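I moved out of the apartment on Cordero Street in January, and I have been meaning to write down how the mail part went while I still remember it. I thought changing my address would take an afternoon. It took most of the winter.

The official part was easy. I filled in the forwarding form at the post office counter, showed my license, and paid the small fee. The clerk said it would start in a few days and it did. The first forwarded letter was a dentist reminder with a yellow sticker over the old address. I remember being pleased about it.

What I had not understood is that forwarding covers letters and not much else. Anything sent by a private carrier goes to whatever address is on the label. If the sender has the old one on file, the parcel goes to the old building and sits in the lobby, or somebody there hands it back to the driver, or it disappears. Over the winter I had 5 parcels go wrong this way. I got three of them back.

The first was a pair of boots from Seltard. I had changed my address in my account there the week I moved, so I assumed I was fine. But the account had a "profile address" and a separate "shipping address," and I had only changed the first. The order went to Cordero Street. I drove over after work and the new tenant had it inside her door, which was kind of her.

The second was a replacement part for the kettle, and that one I never saw again. The seller refunded me without much argument. It was a cheap part and I think they did not want to spend time on it.

The third was the one that taught me something. It was a coat, a present for my sister, and the tracking page said "return to sender" for nine days without any change. I called Poltell, the carrier, and waited on hold for nearly 70 minutes across two calls. The woman I finally reached was helpful. She explained that once a parcel is marked for return, the local driver can't do anything with it. It goes back to the returns depot and gets scanned in there, and only then does the shop get told it exists. Until that scan, the shop sees the same stuck page I do. So my emails asking the shop where the coat was were a waste of their time and mine.
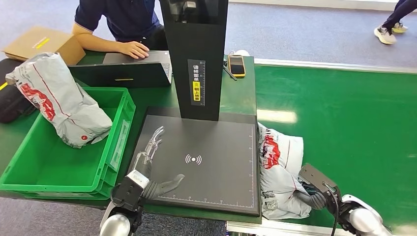
Begoñe Manzano wrote to me after I complained about the coat in an earlier post, and said I was giving up too early on the shops. Her advice was to stop asking where the parcel is and ask what they will do if it hasn't been scanned by a certain date. Give them the date yourself, she said, and put it in the first line. She had done this with two lost orders and got a replacement for one and her money back for the other.

I tried it that same evening. I wrote one short email with the order number, the last tracking line, and a date ten days out. The shop answered the next morning and agreed to send a second coat if nothing had changed by then. As it happened the first one was scanned on day eight, and they mailed it out again to the right address. My sister got it well after her birthday, but she got it.

After that I sat down and made a proper list. I went through a year of email and searched for the words "order," "shipped" and "invoice." That gave me 2,430 messages, most of them junk, and it took two evenings to go through them. I wrote down every company that had ever mailed me a physical thing. Some of them I had forgotten completely. There was a seed catalog, a contact lens place, and a company called Dodik that I bought a single lamp shade from and that had been sending me a printed brochure every season.

For each one I logged in and checked both kinds of address. Where I no longer wanted the account I closed it, though a couple of them made me write in to do that. I also deleted the saved address from my browser, and I wish I had done that first. It had been filling in Cordero Street on every checkout page without my noticing, and I am fairly sure it caused the last two wrong deliveries.

The things I still have to do are the car insurance, which has the right street but the wrong unit number, and my old employer, who will be sending a tax form. I have written to payroll twice. The forwarding order runs out in the summer, and I would like to have both settled before then.

If you are moving soon, the new tenant's phone number is worth asking for. I left mine on a card by the stove with a note about the radiator, and she has texted me five times since then. Four were about mail and one was about the radiator.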